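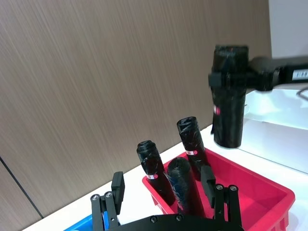

teleop for bin sorting, how many demos before you train?

makis_e
So I've been driving our two arms by remote for the tube task, black wrapped cylinders in and out of the red bin, and I'm up to 637 demos. Policy still fumbles the grasp when they lean on each other. Do I keep going to 1000 or is something wrong with how I'm showing it?

standercombe_tegan
Stop and look at your first 100 before you record more! Mine were awful, I was still learning the controls and the robot picked up every little wobble of mine. Tossed them all and it got better overnight.

myrtosf
Disagree, I'd keep the wobbles. If every demo is perfect it never sees how to get out of a bad spot. I miss on purpose now and then and let it watch me fix it.

standercombe_tegan
On purpose is fine. Mine were me sneezing.

plavby_grig
How are you placing them? Shiny crinkly wrap is rough on the wrist view, the highlights move every time you do. And with three standing in the bin I'd always take them in the same order for now.

makis_e
Whichever one is easiest to reach, so no order at all. Hmm.

myrtosf
Same order will just teach it the order, Grig. Mix it up but be consistent about the approach, straight down, fingers open wide, then close.

plavby_grig
With 3000 demos, sure. He has 637.

makis_e
OK, going to try both. 100 new ones in a fixed order, 100 mixed with Myrto's straight down approach, same training settings. Will post numbers when the second batch is done.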